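Unit 6: Household Chores and the Limits of Automation
Course notes, R. Hattar

Tidying a child's toys by kind is the chore set for this unit.
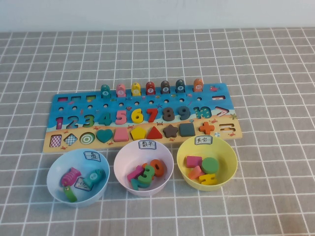
A machine must tell a number from a shape, grasp a small wooden piece and turn it to fit its slot. Each step has been shown alone - the full chore remains difficult. Students should separate sorting errors from placement errors in their reports.

Reading: Hattar, course packet, section 2. Reports are limited to 400 words.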